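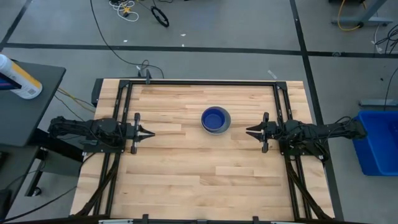

Schritt 3: Ausgangsstellung anfahren und Objekt platzieren

Beide Arme stehen sich an der Tischplatte gegenüber, die Greifer etwa auf gleicher Höhe und zur Mitte gerichtet. Zwischen ihnen bleibt die Platte frei. Für die Aufgabe »Schüssel übergeben« liegt außer der Schüssel nichts im Arbeitsbereich.

Die Schüssel wird bei jeder Episode neu gesetzt, und zwar mit leichtem Versatz zur vorherigen Position. Exakt gleiche Startpunkte führen dazu, dass das Modell die Bahn auswendig lernt. Der Versatz darf nicht so groß werden, dass einer der Arme den Rand nur noch gestreckt erreicht.

Schritt 4: Führungsarme koppeln

Führungsarme von Hand in dieselbe Haltung bringen wie die Arme am Tisch. In Flirkano den Modus »Teleop, bimanuell« wählen und die Gelenkabweichung ablesen. Liegt sie an einem Gelenk über 2 Grad, verweigert die Software die Kopplung. Nicht mit der Option »force« übergehen, der Arm springt sonst in die Sollstellung.

Nach der Kopplung beide Greifer einmal ganz öffnen und schließen. Reagiert eine Seite verzögert, den Bus auf dieser Seite neu initialisieren.

Schritt 5: Episode aufnehmen

Aufnahme mit dem Fußtaster starten, etwa eine Sekunde stillhalten, dann beginnen. Der rechte Greifer fasst den Rand der Schüssel und führt sie zur Mitte. Der linke greift den gegenüberliegenden Rand. Erst wenn beide geschlossen sind, öffnet der rechte. Danach setzt der linke Arm die Schüssel ab und beide fahren zurück.

Gleichmäßig führen, Korrekturen klein halten. Eine Episode dauert bei geübten Bedienern 28 Sekunden. Fehlgriffe, die sofort behoben werden, bleiben im Datensatz und erhalten die Markierung »recovery«. Rutscht die Schüssel vom Tisch, Episode verwerfen.

Schritt 6: Prüfen und ablegen

Nach jedem Block die Gelenkkurven durchsehen. Sprünge deuten auf verlorene Pakete hin. Der Datensatz Plellham umfasst derzeit 152 Episoden dieser Aufgabe. Dateinamen nach dem Schema Aufgabe_Bediener_Nummer vergeben, Umlaute vermeiden.

Rückfragen zur Kalibrierung: Hatsue Ishida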